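The **Teltmont bench arm** is a home-built robot arm and the simulated workbench that goes with it, put together by members of the Kirnine shared workshop in Valholm. It is meant to pick up small parts, put them down where they are wanted and help with simple assembly. How far it does any of this outside a computer is disputed, mainly by people who have stood next to it.

## Background

The project was started by Orla Cullinane, a retired lift engineer, and Esben Kárason, who wrote most of the control software. Their first plan allowed 900 euros for parts and one winter for the work. The money went on motors and a power supply. The winter was followed by a second, during which the wrist was rebuilt twice and the original plywood base was thrown away.

An early notice in the workshop newsletter called the arm "ready for everyday use". The phrase has been copied into several later accounts, although the arm had no working gripper when it was printed.

## Simulation

Kárason built a virtual copy of the bench so that movements could be tried without breaking anything. Most of the project's published results come from it. The simulated table carries a small work board, loose tools and blocks, and a yellow outline marked out on the surface. Two further arms are modelled on pedestals, one of them holding a blue grid panel. Coloured light and strong shadows can be added to make the objects harder to pick out.

Kulap Ratanaporn, who looked after the camera software until July, argued that the virtual bench flattered the arm. Its joints have no slack in them, and a dropped part never rolls under the lathe. She asked for play to be added to the elbow model. Kárason added some, then turned it off again for the public demonstration.

## Claims and results

The project page reports 239 completed grasps. It does not say how many were attempted. A separate test log covers 50 runs on the real arm, but the entries stop giving a result part of the way down the second sheet, and the missing ones have been read both as successes and as failures.

Sinéad Ní Chonaill, who keeps the workshop's tool register, tried to repeat the log with a fresh set of blocks. She gave up when the shoulder motor overheated — a fault the build notes describe as solved. Her own notes put the blame on the mounting bracket. Cullinane blames the room, which is unheated for much of the year and stuffy for the rest.

The name "Cullinane grip", used in some forum posts for the straight-down approach to a part, suggests a new method. Industrial arms have worked that way for decades, and Cullinane has asked for the name to be dropped.

## Current state

The real arm remains bolted to a steel bench at Kirnine. The simulated one gets more use.

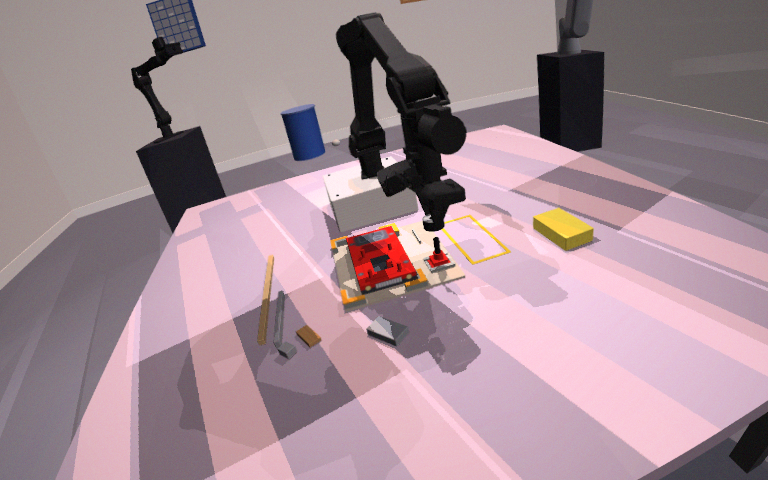 *Valholm, Mar 27, 2025* — Simulated bench, with the gripper pointing straight down over the work board. Kárason lists the setup as a rehearsal for the real table. No matching run on the real arm has been published.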